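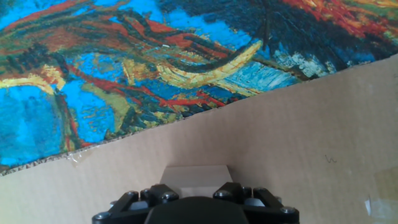
By a little after 6 the rest of the robotics club had gone home to supper, and Sirkka Kallio was still at the bench, chin on her folded arms, talking to the gripper the way her grandmother used to talk to bread dough.

"Easy now, sweetheart," she said. "It's only a block."

Mr. Sabatier, who had taught shop in Wustville for longer than he cared to say, pulled up a stool beside her - he had papers to grade and no wish at all to grade them.

"Want me to try?" he asked.

"Two more times," said Sirkka, "and then you can."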